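Grulon Perception and Control Software
Set-up Guide

Section 6. Setting up the wrist view and teaching a workspace

6.1 Before you start

This section covers the wrist camera only. If your station also has a fixed overhead camera, finish Section 5 first, as the overhead view is used to set the table height.

You will need:

The Clokex arm controller, powered and connected by network cable
A PC with Grulon installed and licensed
The calibration board supplied in the accessories bag
Two or more plain objects of the kind you intend to pick

The arm must be homed. If the status bar reads NOT HOMED, go back to 4.3.

CAUTION: Steps marked with (M) move the arm. Keep hands and tools out of the marked area and keep the stop button within reach. Jog speed during set-up is limited to 40 mm/s and should not be raised until 6.7 is complete.

6.2 Starting the camera feed

1. Open Grulon and choose Station, then Cameras.
2. Select Wrist from the list. If it is missing, press Rescan and wait for the list to refresh.
3. Press Start feed. The live picture opens in the right-hand panel.
4. Check that both gripper fingers show at the bottom corners with the gripper open. If they appear at the top, tick Rotate 180.
5. Set Exposure to Manual and enter 690. Adjust up or down until a white table looks light grey without being washed out.
6. Set White balance to Locked.
7. Press Save to station.

Note: Auto exposure is fine for a quick look at the feed but must be off before you teach a workspace. Each change of exposure shifts the colour values the object finder works from, and objects may be dropped from the list while the arm is moving.

6.3 Camera to gripper calibration

1. Place the calibration board flat on the table, printed side up, near the middle of the reach area.
2. Choose Calibrate, then Hand-eye.
3. Jog the arm (M) until the whole board is visible and press Set start pose.
4. Press Run (M). The arm moves through a series of poses and stops at each one to take a reading.
5. When the run ends, look at the Residual line. Green means the result can be used. Amber or red means the run should be repeated.
6. Press Accept and remove the board.

If the residual stays amber after a second run, check the camera bracket screws first. A bracket that shifts slightly under load gives good readings at some poses and poor ones at others. Dirt on the lens gives a poor reading at all of them.

Calibration is stored in the controller and on the PC. If the two copies differ, Grulon shows a prompt at the next start. Choose Use controller unless you have just restored a station backup.

6.4 Masking the fingers

The fingers are always in the wrist view. Without a mask the finder may report a finger as an object, and the planner will then try to steer the gripper around itself.

1. Choose Perception, then Masks.
2. Open the gripper fully (M).
3. Press Draw and trace the outline of the left finger. Leave a small margin outside the edge.
4. Repeat for the right finger.
5. Close the gripper (M) and check the mask follows. If it lags behind, set Mask follows opening to On.
6. Save the mask under the name of the finger set.

Note: Keep one mask per finger set. Ribbed or pocketed fingers need the whole outline filled in, including the recesses, or the finder may pick out the pockets as separate small shapes.

6.5 Teaching the table and back wall

The planner needs two surfaces: the table it must not push into, and any wall it must not reach through. Both are taught from the wrist view.

1. Clear the table.
2. Choose Workspace, then Surfaces, then Add.
3. Select Table. Click three points on the tabletop, well spread out. Avoid the strip right next to the wall.
4. Press Fit. A green grid is drawn over the table.
5. Press Add again and select Wall. Click three points on the wall.
6. Press Fit. An orange grid is drawn over the wall.
7. Check that the two grids meet along the real line between table and wall. The line may run at a slant in the wrist view. This is normal and does not need correcting.
8. Set Wall clearance. The default is 40 mm.
9. Press Save workspace.

CAUTION: Grulon does not know about surfaces that have not been taught. A side panel, shelf or cable tray outside the view must be added by hand under Surfaces, Manual entry.

On a plain white wall the fit may fail with the message TOO FEW FEATURES. Stick a small piece of patterned tape to the wall, run the fit, and take the tape off afterwards. Small marks on the wall or table do no harm, as the finder ignores anything under the Minimum area setting.

6.6 Checking object separation

Objects that overlap in the view are the most common cause of a wrong pick. Carry out this check with two objects of different colours before you go on to picking.

1. Place two cups upright near the back wall, one partly in front of the other as seen from the wrist.
2. Open the gripper and jog back (M) until both cups sit in the gap beyond the fingers.
3. Choose Perception, then Find objects.
4. Compare the result list with the live picture.
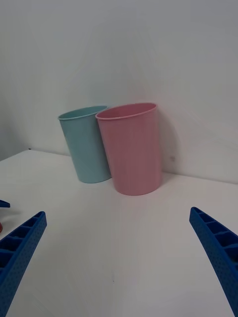
Figure 6-3. Wrist view for the separation check. The pink cup partly covers the light blue cup.

5. The list should show two entries. The nearer cup should be marked CLEAR and the one behind it PART HIDDEN.
6. Select each entry in turn. The outline drawn on the live picture should follow the visible edge of that cup and should not spill over on to its neighbour.
7. Look at the shadow on the wall. It must not be outlined.

If the two cups are joined as one entry, raise Colour split one step and run Find objects again. If a single cup is broken into several entries, lower it one step. Pale colours on a white table usually need a higher setting than strong ones.

If the shadow is outlined, switch on Shadow reject. Where this does not cure it, move the lamp or fit a diffuser. Raising Minimum area will also hide a small shadow, but it will hide small objects with it.

If an object leans, its outline may be correct while its centre line is wrong. Open the entry and compare the drawn axis with the object. Set Axis to From outline for tapered shapes such as cups. The From table setting assumes that everything stands straight up.

Note: Items showing at the very edge of the view are listed as EDGE and are not offered for picking. Jog the arm to bring them further in if you want them listed in full.

6.7 Planning a test approach

1. Select the entry marked CLEAR.
2. Choose Plan, then Approach only. No grasp is made in this mode.
3. Check the preview. The path is drawn in blue, and any part that passes within the wall clearance is drawn in red.
4. If part of the path is red, press Replan with Approach from set to Above or Front.
5. Set Step limit to 120. This caps the number of motion steps before the arm stops and waits for you.
6. Press Run (M). Keep a hand on the stop button.
7. The arm stops short of the object with the fingers on either side. Check that the gaps on the left and right look even.
8. Press Retreat (M).

An object standing against a wall often cannot be approached with the full clearance. Grulon then reports NO PATH and the arm does not move. You can lower the clearance for that one workspace, but do not set it below the thickness of the finger plus the width of your residual error. Moving the object forward is the better choice where the job allows it.

By default the planner will not choose an entry marked PART HIDDEN. The front object is taken first, the finder is run again, and the list is rebuilt. To change this, see Allow hidden targets in Section 8.

6.8 Saving and logging

1. Choose Station, then Save as, and give the set-up a name.
2. Tick Include masks and Include surfaces.
3. Under Logging, choose On fault or Always.

With Always selected, the wrist picture, the result list and the planned path are stored at every run of the finder. The log holds up to 1,000 entries, after which the oldest are overwritten. Export any you want to keep through Tools, Export log. The export is written to the Gullerport folder on the PC unless another path is set.

6.9 Messages in this section

NO FEED
Camera not found or in use by another program. Close other camera software and press Rescan.

EXPOSURE NOT LOCKED
Exposure is still on Auto. Set it to Manual and repeat 6.2 from step 5.

MASK MISSING
No mask is saved for the fitted finger set. Carry out 6.4.

TOO FEW FEATURES
The surface is too plain for a fit. See the tape method in 6.5.

SURFACES DO NOT MEET
The table and wall grids are apart or cross in the wrong place. Delete both and teach them again, table first.

NO PATH
No approach meets the clearance setting. See 6.7.

OBJECT MOVED
The selected entry no longer matches the live picture. Run Find objects again before planning.

If a message is not listed, note the code beside it and look it up in Appendix C. Stations running the older Ko controller show a two-digit code only, and these are in the second table of the same appendix.

Go on to Section 7, Grasp settings.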